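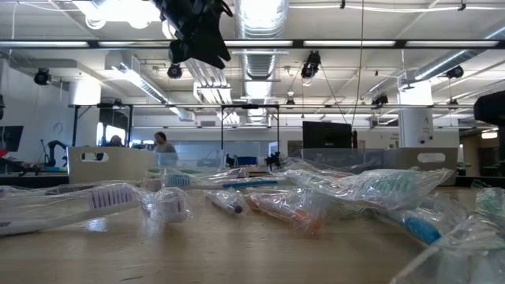 Collecting demonstrations – common questions

How many episodes does a sorting task need?
The Devthorpe set has 500. Below 300, Tateck's policy still confused neighboring colors.

Who decides which bin a color goes to?
The task sheet. Bin assignments stay fixed for a batch of 100 episodes.

Can items be lined up before recording?
No. Drop them in a pile and let them overlap. Glare on the wrappers is wanted – leave it in.
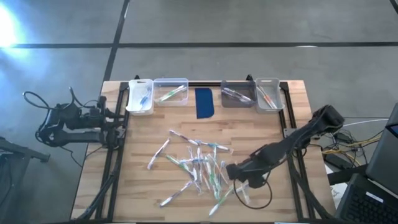

Wrapped toothbrushes in a pile, with the four bins along the back edge of the table.

What if a grasp fails?
Keep recording and retry. Mark the episode "recovered" in Kozan. Discard it only if an item leaves the table.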